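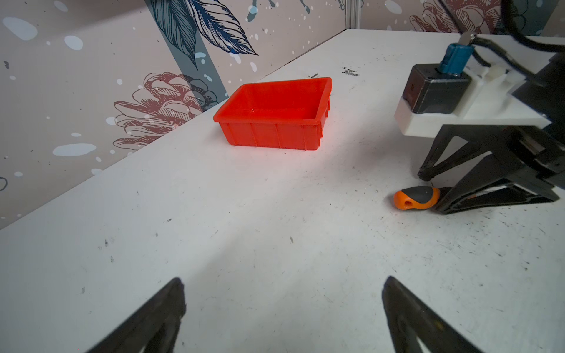 The plane to Plirnton had 226 seats, and Suryani Yusof was told at the gate that one of them was no longer hers.

"We are very sorry," said the man at the desk. His badge said Garner. "The flight is full. We can offer you 200 dollars and a seat tomorrow morning."

"I paid in January," said Suryani. "I chose 3A. I have it on paper."

She put the paper on the desk. Garner read it slowly, as if it could contain a mistake that would help him. Behind her the line became silent, the way people become silent when they want to hear everything.

"My sister is getting married tonight," she said. This was not true. Her sister was married already for many years, and lived in Trumcombe with a dentist. But Suryani had discovered that nobody moves for a woman who only wants to go home.

Garner picked up the phone and spoke with his hand over his mouth. Then he walked down the tunnel to the plane, and after some minutes he came back with a tall lady who carried her shoes.

"Who is getting married?" asked the lady.

"My sister," said Suryani, more quietly this time.

"Then go. I am Cempaka Pangaribuan, and I took the 200 dollars. I don't like weddings, but I like a hotel."
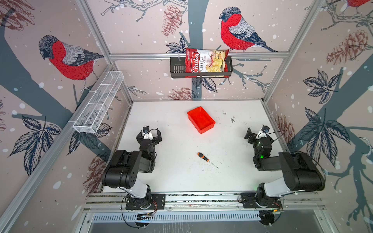
Cassava chips in the wire basket, under the bullfinch.

Suryani wanted to thank her. She wanted also to tell her about the dentist. The door was waiting, and Garner was already holding out his hand for the boarding pass, so she said only, "You are very kind."

"Dance one dance for me," said Cempaka, and sat down to put on her shoes.

Seat 3A was still warm. In the pocket there was a half-finished crossword, with Flight 1271 written across the top in blue ink. The man in 3B, whose name was Ngau, moved his elbow and smiled at her.

"I heard about your sister," he said. "The whole cabin heard. What is the husband like?"

The engines started. Suryani looked out at the wet runway – it was a long flight, almost four hours – and fastened her belt.

"He is very careful with his teeth," she said.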